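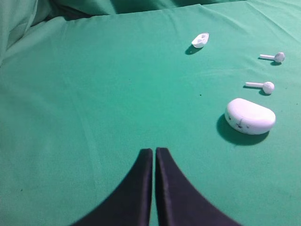 4.3 Setting up the earbud demonstration for visitors

Use this section on open days and for group visits at Zemthorpe. It assumes the Surken arm is already mounted and has passed the checks in section 3.

1. Spread the green cloth over the table. Small creases are fine. Push any extra cloth to the far side, outside the pick area.

2. Place the charging case and both earbuds on the cloth. Leave space between them so that no two items touch.

3. Keep one side of the cloth clear. The arm sets items down there.

4. On the Stornon panel, select DEMO, then SMALL PARTS. Set the speed to 2.

5. Set the grip limit to 400. Do not use the factory value of 2,000 for this demonstration.

6. Close the fingers and press HOME. Wait for the steady light.

7. Move visitors behind the floor line and press START.

Note: White parts show up well on green, but hard shadows can be read as part of an item. If the panel shows code 118, dim the side lamp and repeat step 6.

CAUTION: Do not reach over the cloth while the arm is powered. Press STOP before moving an item by hand.

CAUTION: Children may press START only with a staff member at the panel.

After the last group, press PARK and switch off at the wall. Write the number of runs in the visit log.

Section revised August 15, 2023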